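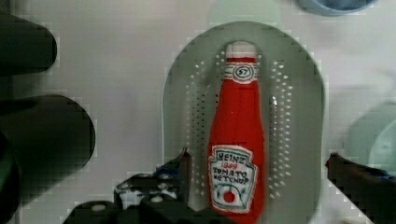
Figure 6.1 A plush ketchup bottle on an oval tray. The label carries the date 1869.

Chapter 6
Heat, Sourness and Salt: Seasoning in Regional Cooking

A cook in Erkholm and a cook in Altedora may start with the same onions, the same oil and the same piece of fish, and finish with dishes that have little in common. Most of the difference comes from seasoning. This chapter looks at how local habits of seasoning form and how they change when people move.

We begin with chilli. The burning feeling it gives is not a taste in the strict sense. It is a response of the nerves in the mouth, and people who eat chilli often come to notice it less. Children in hot-food regions are usually given mild dishes first and move on to stronger ones by degrees.

Section 6.2 turns to souring agents: vinegar, tamarind, citrus juice and soured milk. Section 6.3 deals with salt and with salted sauces and pastes. In both sections we draw on the Fatitz household survey, in which 700 households kept a kitchen diary through February. Between them they recorded 1,801 cooked meals, and 81 of these used no added salt at all.

The chapter ends with a case study of the Giáp canteen, which feeds workers from several regions and puts most of its seasoning on the table instead of in the pot.

Before reading on, write down every seasoning in your own kitchen and mark those you used in the past week. You will need the list for Exercise 6.4.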